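How to descale and reseason a kettle and pans in a hard water area

Last updated 10 December 2021

If you live in a hard water area you will get limescale. It shows up first as a white skin on the bottom of the kettle, then as grey flakes in the tea, and later as a chalky film on plates and glasses. The steps below deal with the kettle first, then crockery, then anything made of cast iron, which has to be treated differently.

What you need

White vinegar or citric acid powder
A soft cloth and an old toothbrush
Washing-up liquid
A little cooking oil, for cast iron only

I buy citric acid from Gitetti in the larger tub. Any plain food-grade powder will do. Don't use vinegar and bleach on the same day in the same sink.

The kettle

Fill it halfway with cold water and bring it to the boil. Switch it off at the wall and add 50 grams of citric acid, a spoonful at a time, as it will fizz. Leave it for 18 minutes with the lid open, then tip it out and look inside. If there is still scale round the element or the spout, brush it with the toothbrush and go again with a fresh mix. Rinse, boil a full kettle of clean water, and throw that away before you make a drink.

Filters in the spout usually lift out. Put the filter in a mug with some of the hot mix while the kettle is soaking.

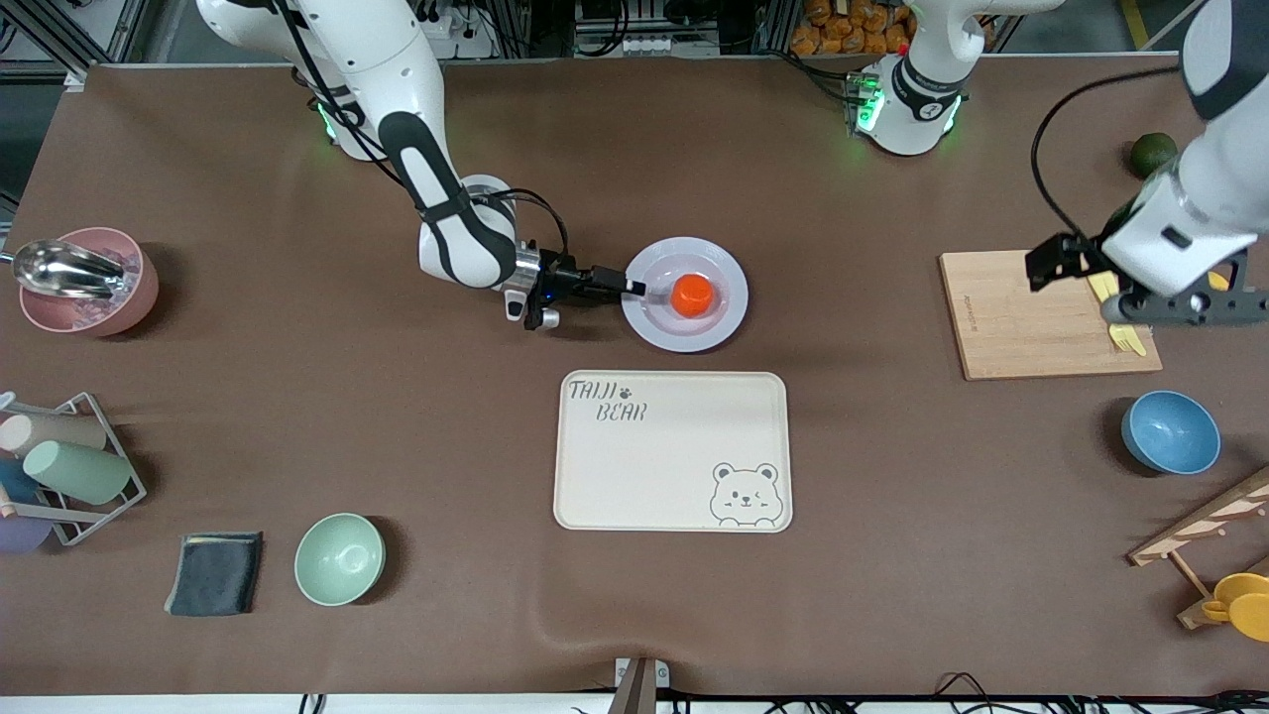
Crockery is slower than the kettle but needs less acid. Stir a tablespoon of citric acid into a washing-up bowl of warm water and leave the plates in for 13 minutes. Film is easy to miss on pale glazes, so with a white plate like the one with the lavender rim, tilt it towards a window and look across the surface. Plates with gold or silver trim should be left out of the soak altogether and wiped with a damp cloth. The same goes for wooden boards, which don't like standing in water.

Glasses can go in the same bowl once the plates are out. If they are still cloudy after a soak and a rinse, the glass itself is probably etched from the dishwasher and no amount of acid will bring it back.

Cast iron

Keep acid away from the cooking surface. It strips the seasoning and you will have rust by the morning. If you have white marks on a cast iron pan, scrub them with hot water and a stiff brush, dry the pan on a low ring, and rub in a very thin coat of oil. Wipe off as much as you can, then put it upside down in a hot oven for an hour and let it cool in there. I do mine 2 times if the surface looks patchy.

How often

At our old place in Brarstead the kettle needed doing every month. With a Siltier filter jug it went much longer -- the last full descale was in April -- but you do have to change the cartridges.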